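The bin project, part four: cables, clamps and a glove

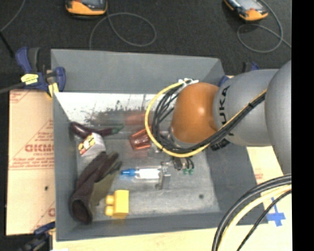 The arm over the bin, with my test objects inside. April, in the workshop at Skarnislow.

Print this post | E-mail this post

I did not write for two months and some readers asked me if the project is dead. It is not dead. I was busy with the cables, and cables are not so interesting to write about, but today I will try.

For those who are new: I am building a picking cell in a shared workshop. The arm is a used KUKA, which I bought together with two other members when a small packaging company called Bralach closed its doors. We paid 700 dollars each, plus the transport, and the transport was a story for itself. The goal is simple to say. The arm should take any object from a metal bin and put it in another place, without me telling it what the object is.

First, the clamps. In my last post I wrote that the bin was moving when the fingers touched the wall. I wanted to make a proper steel holder, and I even made a drawing of it. Then I took the blue bar clamps from the rack and fixed the bin with them in one evening. I am a little ashamed how well this works. The holder can wait for winter. I only check the handles before I start, as one of them likes to become loose after a long run.

The cables were the bigger trouble. When the wrist turned more than 90 degrees, the bundle became tight and pulled on the fitting. I tried to make it shorter, which was the wrong direction. Now there is a wide loop going round the orange joint, with ties on the bundle, and the wrist has enough slack to turn. The loop is ugly and it sometimes hangs where I would like to look, but I have had no pulled connector with it. If you build something similar, please give the cable more length than you believe it needs.

The objects are from my kitchen, my garage and from the toy box at home. The yellow block is easy. The arm takes it nearly every time, also when it lies close to the wall. The eggplant is better than I expected, only it rolls. The red cup is difficult because light goes through it and the software cannot decide where the edge is. The worst one is the glove. It has another shape each time it falls, and the fingers of the gripper often close on nothing. A friend from the Nernton makers' group advised me to start the grip at the cuff, and I will test this next.

I also see that the shiny wall of the bin gives me false objects. There is a red cup, and then there is the reflection of the red cup, and the program is equally happy with both. I will try matte paint on the inside. Does somebody know a paint which stays on metal when it is scratched all day? Please write in the comments.

2 comments | Share this post (90)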